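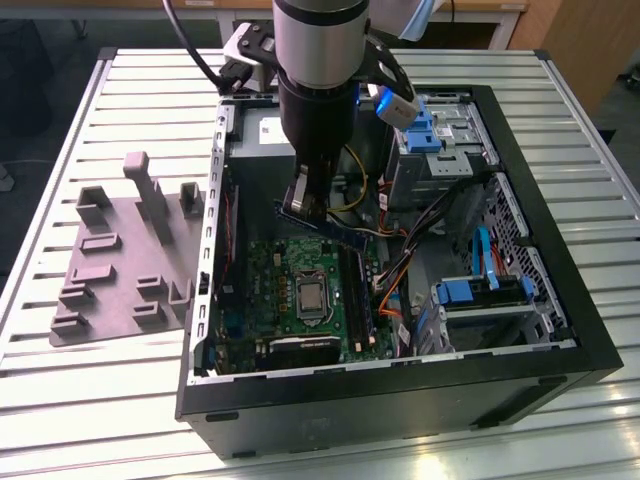
The blue stick, on its way into the green board.

I have owned this computer longer than I have owned any couch. It has moved apartments with me 4 times, each time in the back seat with the belt on, and until this April I had never once upgraded the memory. I had thought about it. I had a folder of bookmarks about it. Then the thing started taking a full coffee to open a spreadsheet, and my friend Sumeya Mersha, who has to share spreadsheets with me, told me to either fix it or get a typewriter.

So I ordered RAM. I bought it from Kulwood, a secondhand parts outfit whose website looks like it was built on a machine much like mine, and it came in an envelope you would use for a birthday card. My order number was 646, which I found worrying. Either they'd just opened or they start over every year.

Memory is supposed to be the easy job. Every guide says so, usually in the first line, usually right before a paragraph on how you can kill the whole computer with your socks. You lay the tower down on its side, take off the panel, open the latches at the ends of the slot, line up the notch, and press. The pressing is where I have always lost my nerve. It takes far more force than seems decent. You lean on a little strip of circuitry over a board that flexes, and you wait for a click, and what you hear in the meantime is a sort of creak that I associate with old knees.

I'd asked for advice beforehand, which was my first mistake. Hartmut Kuhlmann, who fixed office machines in Prestitz for most of his working life, wrote me 3 emails on the subject. The first one was on static. The second corrected the first. The third was one line and said "Firmly, Benedikt, it is not an egg." I have it taped to the monitor now.
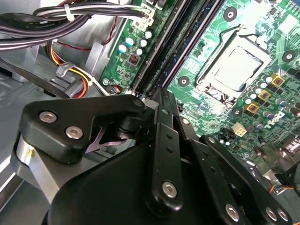 Down by the ends of the two black slots, with the processor up the way in its silver frame.

The notch deserves a word. It's a little off center, so that the stick only goes in one way around, and this is meant to save people like me from ourselves. What it does in practice is give you two orientations that both look right until you are pushing. My advice is to hold the stick alongside the slot before you go anywhere near it, find the bump, find the notch, and say out loud which end is which. I said "notch toward the window." Then I turned the case so I could get at the screws and the window was somewhere else.

Also, open both latches. I know. I read it in every one of those bookmarks. The second time you read a thing you stop reading it, and by the ninth you could swear you have already done it.

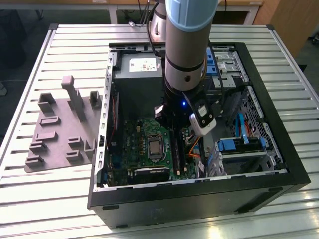 Once you have the panel off you start noticing the rest of the computer, and this is how an easy job eats an afternoon. I had gone in for one component and within minutes I had opinions on all of them. The wiring, for one. I used to be ashamed of mine, having seen those showroom builds where every cable is combed flat and zip-tied to the back wall like it's been grounded. But look at those orange and red wires wandering across the board, right next to the memory slots, just where you'd want to put your knuckles. They go where they go. I did tuck mine back a bit before pressing anything in, and I'd recommend that much. As for the blue plastic on the drive bays, I have a real soft spot for it. There was a period when every beige or black box on earth had one cheerful color inside, strictly for the benefit of whoever had to open it up, and I miss it.

Dust I'll pass over quickly. My aunt Elfriede Rieger reads this blog and she gave me a perfectly good brush.

Anyway. The stick clicked at one end and then, a long few seconds later, at the other. I closed up, plugged everything in, pressed the button, and got a black screen and a row of beeps. Hartmut's fourth email said to take it out and put it back in again. I did that, with more knee in it, and the machine came up and admitted to having more memory than it had that morning.

The spreadsheet opens now before I've reached the kettle. Sumeya has sent me a bigger one, 800 rows, with a tab called "for Benedikt." I still have one screw left over from the side panel and no idea which corner it belongs to, so if anyone knows the Jallton cases, the comments are open.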